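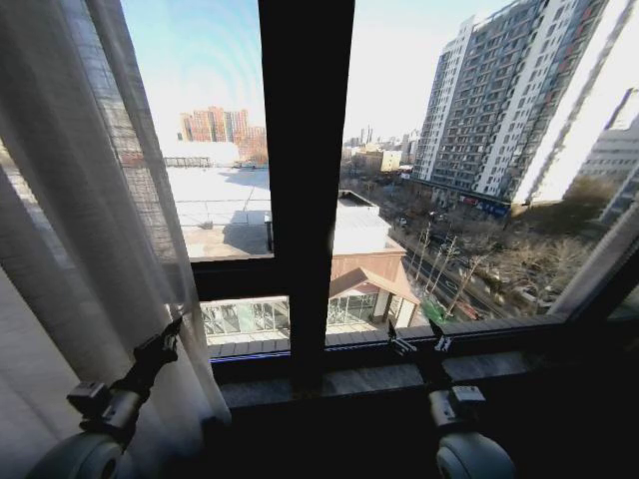 City street and rooftops from an upper window, with a sheer curtain to the left.

Section 6. Entering your carbon and community figures

This section covers the part of the Witemier workbook that most hotels and tour operators fill in badly. It assumes you have finished the property profile in Section 5 and have your utility bills within reach. Revised June 9, 2022, by Vesna Stan.

A word before the steps. The workbook produces a score, and people love a score. I have read a great many sustainability pages on hotel websites and come away from most of them knowing that the towels hang on a hook. Witemier will happily give you a nice green number for that sort of thing if you let it. The settings below make it harder.

Before you start, have ready:
Twelve months of electricity, gas and water bills
Your guest-night total for the same twelve months
Payroll totals, split by where staff live
Invoices for any offsets you have bought

Setting up the energy sheet

1. Open the Energy tab and set the reporting period. Use a full year. A period that starts in February and stops before the summer will flatter any beach property with air conditioning.

2. Type in each bill as printed. Do not let the sheet fill in missing months. The fill-in feature copies the lowest month on record, a choice I have complained about twice.

3. Enter guest-nights, not room-nights. Two people in one room for one night is two guest-nights. If you only have room-nights, leave the field blank and fix your booking export first (see Section 3).

4. Turn off "Apply sector average." It is on by default.

5. Check the result in cell group E. In the sample file, a property called Jarton uses 369 kilowatt-hours per 10 guest-nights. If yours comes out at a tiny fraction of that, suspect a decimal point before you congratulate the manager.

CAUTION: Changing the reporting period after step 2 erases the bills you have typed. There is no undo. Save a copy.

Guest travel

6. Go to the Arrivals tab and choose "Include guest flights." The workbook will warn you that this raises your total. It will, usually by a lot. For a long-haul resort, leaving out the flights means leaving out most of the trip.

7. Enter the home country of your guests from registration records. Survey answers are a poor substitute, as the people who answer surveys are not the people who check out at five in the morning.

Note: You may decide that guest flights are the airline's business and keep them out of your headline number. Plenty of operators do. In that case, tick "Show separately" so the figure still appears in the printed report. If you would be embarrassed to see it there, that tells you something about the headline number.

Local benefit

8. On the Community tab, enter wages paid to staff who live within the district. Agency staff go on their own line.

9. Enter purchases from local suppliers. A local office of a national distributor does not count. The Radonjić template treats it as local, so anyone importing from that template must recheck every supplier by hand.

10. Leave "Jobs supported" empty unless you have a source for it. The Garico multiplier offered in the drop-down will turn 10 real jobs into a much more impressive crowd, and I have never seen the working behind it.

Offsets

Enter offsets last, in tons, with the invoice number. Witemier accepts up to 1000 tons per line. The workbook subtracts nothing until you tick "Net off" — my advice is to leave it unticked and report the gross figure first, with the offsets underneath it.

CAUTION: The word "neutral" appears on the printed certificate as soon as the net figure reaches zero. The workbook does not check whether the offsets were retired or even issued. Your name goes at the bottom of that page.

If the score will not calculate, look for a blank guest-night field or a comma typed in place of a decimal point. Printing and export are covered in Section 7.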